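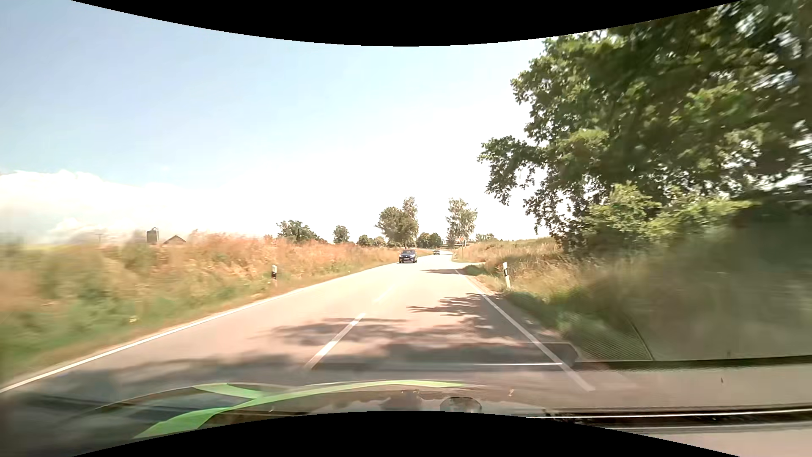 Item 3. Equipment plan for the automated driving trial

The Chair opened the item at 2.15 pm. The minutes of the July meeting had been taken as read, subject to the correction of the spelling of Kascombe in the action list.

3.1 Road recording to date

The project office tabled its report on recording along the Grestgate route. Members noted that the route is largely two-lane rural road with painted edge lines, delineator posts and grass verges, and that tree shade across the pavement is followed by stretches of very bright surface. In the view at the head of the report the second centre-line dash is almost lost in the glare. An oncoming car is clear in the opposite lane.

It was asked whether the lane detection software could be accepted on the present recordings. The project office advised that it could not recommend acceptance until the camera question under 3.2 was settled.

3.2 Forward cameras

Two quotations were received, from Beaudoin and from Rekance. Both cover supply, brackets and cabling for 2 vehicles. The Beaudoin quotation includes a lens hood and a matte cover for the top of the dashboard. Rekance offers these separately and has not yet priced them.

Members discussed windshield reflections at some length. The second view in the report was considered the more useful for this purpose, as the reflections lie over the bank on the right and a thin white streak crosses the right edge line.

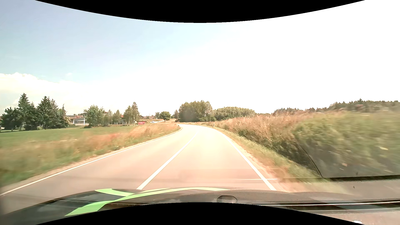 Figure 2. Left-hand bend in open country, with reflections over the right side of the view.

A member questioned whether a polarizing filter would be cheaper than a new mounting. The project office undertook to obtain a price, and noted that any filter would also darken the shaded sections – a matter for the technical group.

Agreed: that $2000 be released from the minor equipment line for dashboard covers and filter samples, and that the camera order itself be held over.

3.3 Data storage

The present drives will be full before the autumn recordings are complete. Leasing was preferred to purchase, on a term of 18 months, with the cost to be shown under operating and not capital. The Kascombe depot has rack space but requires an additional circuit. Facilities to confirm.

3.4 Draft budget

The draft was received. Members asked that calibration targets and spare cabling be shown as distinct lines, and that vehicle insurance be removed, being already carried in the fleet budget. The revised draft is to be circulated before the August meeting.

Actions

Project office: filter price; written request to Rekance for the outstanding items.
Facilities: circuit at Kascombe.
Finance: revised draft budget; lease terms.

The item closed at 3.05 pm.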